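Results and doubts

We trained two policies on 800 chopstick demonstrations, one from each version of Sena Quartey's recording protocol. The second scored higher. I don't think that says much yet — both were tested at the same table where the data was collected. 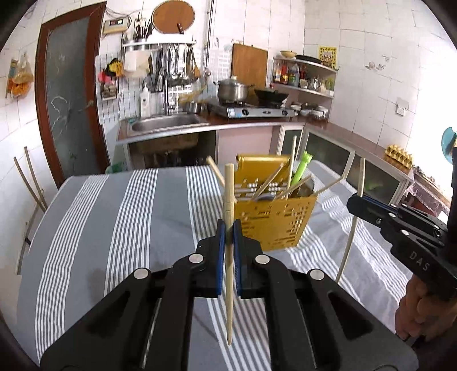
Fatemeh Ghorbani reads the gap as proof that slower hand motion makes better training data. It may be. But the slower recordings were also made last, in June, by people who had already practiced on the faster ones. We never separated the two effects, and I would not cite our score until someone reruns it in a different kitchen.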